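From: Vidar Öberg
To: grornell-contributors
Subject: Re: [grornell] Word counts and the Cesotska pieces
28th March

Mohammed wrote:

> I sent two spoof news items for the spring issue and got both back
> with a note saying "over". One was 430-odd words and the other was
> nearer 600. The old guidelines on the list page say 800. Has this
> changed? Also, are we still allowed to set things in Cesotska, or is
> it real towns only now? I have a half-finished one about a man who
> has told his whole office he is good at barbecues and I'd like to
> know where he lives before I go on with it.

The old guidelines are out of date and I should have taken them down. 800 was the limit for features and it still is. News items are 400 and that includes the headline and any quotes. Yours were both good and I would like them back at the right length. The longer one has its joke in the first two sentences and then explains it for a page. If you stop after the wife's quote it will be close.

On Cesotska, please carry on. We have been using the town in the magazine since 1949 and readers write in if it goes missing for an issue. The only thing I ask is that you check the sheet before giving it a railway station. It had one, Coluvetti closed it in his canal story, and three people have since had characters arrive by train. Buses are fine. Your barbecue man can live there, probably on the new estate, where the gardens are small.

A few other things while I am writing.

Names. Use ordinary ones and give an age and a job in the second paragraph. Don't give anyone a funny surname. If the name is doing the work the story usually isn't.

Quotes. Two speakers are enough for a short item. The second should disagree with the first, or be bored by him. Please use double quotation marks, as I spend a whole evening changing them otherwise.

Subjects. We have more than enough about parking, dogs in pubs and people who have bought a bread maker. I have almost nothing about work, illness or schools. A piece on parents' evening would go straight in.

Cartoons. Coluvetti is doing all of them for this issue. If you have an idea for a caption send it to him and leave me off the copy.

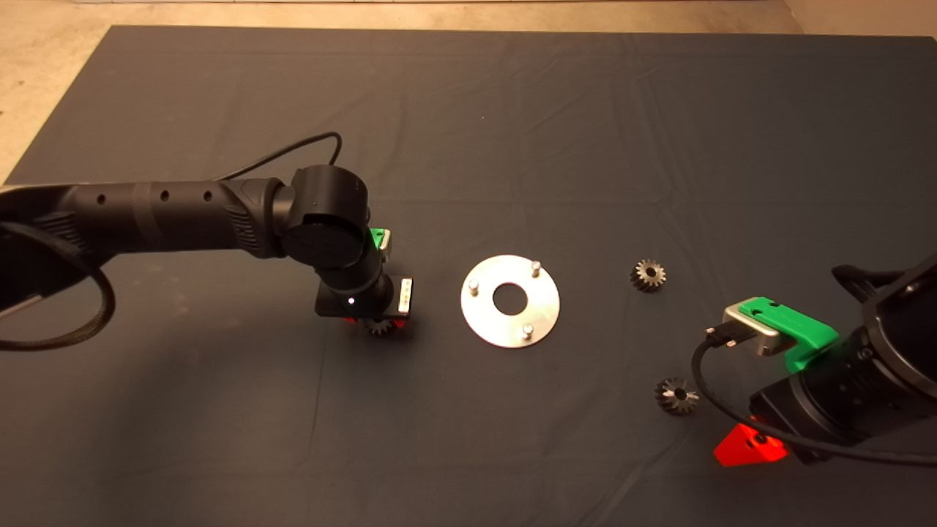
Can a piece that has already been read out at an open mic night be sent in?

Anything performed but never printed counts as new, so send it with a line saying where you read it.

Cuts are due back with me before the end of the month. Put the word count at the top, under your name, and paste the text into the email. I can't open half of the attachments I'm sent.

Vidar

--
Grornell contributors' list
To leave the list, reply with "remove" in the subject line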